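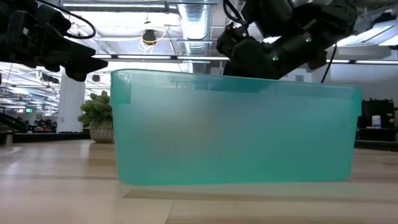 Two-arm cell with the teal bin on the table, fixed camera view.

Lists > Bench Automation > Reviews and Offers > Thread

Print this message | E-mail this message

From: Mamta Bisht
To: bench-automation list
Date: December 2022
Subject: Re: Gallodero two-arm bench kit, anyone past the trial?

Abhishek Solanki wrote:

> We have a quote from Urklow for the Gallodero kit: two arms, wrist
> grippers, one fixed camera, and the Clinda software on a one-year
> license. The work would be emptying and refilling plastic storage
> bins on a table. Before I sign I would like to hear about
> (a) calibration drift, (b) how it copes with bins you can see
> through, and (c) whether the support plan is worth paying for.
> The sales sheet covers none of these.

Abhishek,

We have had the kit on trial since February. Answers in your order.

(a) Drift. Small if you leave the camera alone. The hand-eye routine takes almost 30 minutes for both arms, and we run it after any change to the mount. The arms hold calibration between power cycles. The camera bracket does not hold if someone leans on it. Ours is now bolted down with a second brace, which Urklow does not supply.

(b) See-through bins. This is the weak point. The picture at the top has the bin we use for most tests. It is frosted, so the room shows faintly through the walls, and whatever is on the far side of the front wall comes through as a blur of color. Clinda's stock detector wants a hard outline. It does well on the thick rim and poorly on the walls, and it will sometimes fit a plane to the reflection on the tabletop. A glossy table is a bad choice and I would not copy ours. A matte mat under the bin fixed most of the false planes. For grasping, set the rim as the only allowed feature and turn wall fitting off in the bin profile.

Note also where the arms sit in that view. From a low camera, a gripper working at the back of the bin has its tips hidden by the bin itself. The kit ships with one camera and the mount drawing puts it low. If your task needs to see the fingers close, budget for a second camera overhead. Clinda accepts 2 streams on the standard license.

Ceiling lights are the other thing to check. With the camera aimed slightly upward the arms go nearly black against the fixtures and auto exposure chases them. Lock exposure on the table surface and leave it.

(c) Support. Mixed. Tickets on arm hardware were answered the same day. Tickets on Clinda took up to 6 working days, and one was closed with a link to the manual page I had quoted in the ticket. I would take the hardware plan and skip the software one — the release notes get you most of the way.

Cable routing deserves more room in the manual than it gets. Leave a generous loop at the upper joints and cycle each arm through its full range by hand before you tie anything down.

We have not decided on purchase. Pant has a competing kit due for trial here next, and I will post the same checks on it. If you want our bin profile for Clinda, write to me off list and say which software version you are quoted for, as the file format changed between releases.

Mamta Bisht

Print this message | E-mail this message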